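How Do You Look After a Robot's Fingers?

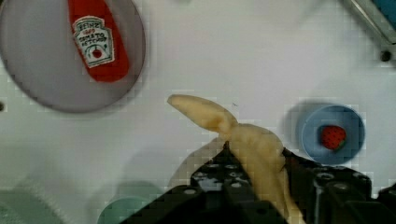 Two dark fingers hold a soft-looking banana shape. A strawberry sits in the blue bowl.

A robot that picks things up needs a hand. Most robot hands don't look much like yours. The kind used at the Zildale workshop has two fingers and no thumb, and people who work with it call it a gripper.

The fingers move toward each other to close and away from each other to open. That's all they do. The arm does the rest of the moving.

What does it practice on?

The robot at Zildale practices with things you might find in a kitchen. It picks up a piece of fruit, carries it to a bowl or plate, and lets go. Then somebody puts everything back and it starts over. In August the gripper opened and closed 2,343 times.

All that squeezing wears things out. Screws can work loose. Dust and crumbs get into the gaps. Embla Ljungberg is the technician who keeps the gripper in good shape, and she checks it every morning before anyone runs the robot.

The morning check

First she turns the arm's power off and puts a lock on the switch. The key goes in her pocket. A robot arm is strong, and it can't tell a hand from a banana.

Next she wipes the fingers with a damp cloth and dries them. Greasy fingers slip. You may have found this out if you ever tried to open a jar after eating buttered toast.

Then she tries each screw with a small wrench. The wrench clicks when a screw is tight enough. If she kept turning after the click, she could damage the threads, the tiny grooves that hold a screw in place.

She wiggles each finger gently. It should hardly move. If one wobbles, the robot stays off until it's fixed.

The whole check takes 10 minutes.

Teaching it where "closed" is

After the check, Embla unlocks the switch and stands behind the yellow line on the floor. She tells the gripper to close all the way, then open all the way. The computer remembers both positions. Without them, it wouldn't know how far apart the fingers were.

Now comes the squeeze test. The gripper closes on a block of foam, holds it for 20 seconds, and lets go. Embla looks for dents in the foam. A deep dent means the squeeze is set too hard, so she turns it down on the computer and tries again. If the foam slips out, she turns it up a little.

When something breaks

Last winter one finger began to stick halfway. Gøran Eide took it off and found a worn bearing inside. A bearing is a small ring that helps parts turn smoothly. He put in a new one, and the job was done by lunchtime. Both bearings now get changed together, even if only one is worn.

Words to know

Gripper: the part of a robot that holds things.
Bearing: a ring that helps a part turn or slide easily.
Technician: a person who sets up, checks, and repairs machines.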